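Workshop Notes: The Toy-Sorting Gripper, Month Two

Jolien Verbeke asked me to write this up because I have been the loudest doubter at the Tuesday bench, and she thinks a skeptic's account will keep the rest of you honest. Fine. But I'm going to say what I think.

For anyone who skipped the November meeting, the plan is to teach a small arm to pick up soft toys and put them in a box. The arm is the Plemard, which Jolien has been building in her garage out of printed joints and secondhand motors. The teaching is done by hand: you hold a gripper, pick things up yourself, and the recordings go to the Liew software, which is supposed to work out the rest. Jolien has 192 recordings so far. Clemeck, where we buy our motors, told her she would want a good many more than that before the arm did anything useful. Clemeck also sells hard drives, so weigh that as you like.

I spent an evening at it and my wrist was sore by nine. The gripper is heavier than it looks and you can't see much past your own hand.

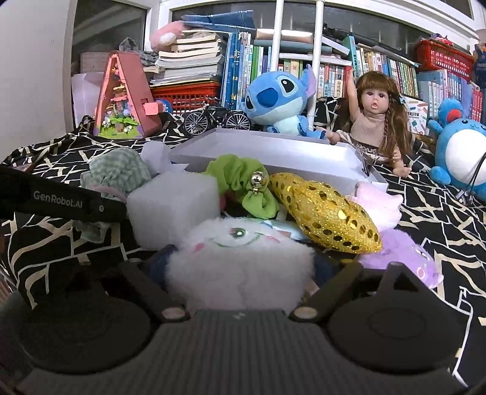 My complaint is about what we are asking the arm to learn. Every demo I have watched online uses wooden blocks on a bare table, and I said in November that blocks prove very little. So credit to Jolien for putting out a pile of things that are hard to grip. A fluffy white plush with long fur has no edge a camera can trust. The gold sequined thing next to it catches the light, and the silver ball reflects whatever is near it. Stitch I would back the arm to find, and maybe the lavender one lying on its side. The miniature bicycle is another matter – all those thin spokes – and I'd be surprised if the arm handles it by summer.

The other problem is money. The Plemard has cost $1,405 in parts, and that leaves out the first wrist, which cracked, and the Plustley controller that went back in the mail twice. Jolien says most of that was learning. I say you could buy a lot of toy bins.

Last week we ran the arm on soft toys only, 13 tries. It managed two clean pickups. A third toy got halfway to the box before it dropped, and Jolien wanted to count that one. We didn't. She has since changed the pads on the arm and thinks the grip will be better, and I would like to see it before I write it down.

If you want to take a turn recording, she has the garage open Tuesday from 7 p.m. Bring a toy with an awkward shape, and a wrist brace if you own one.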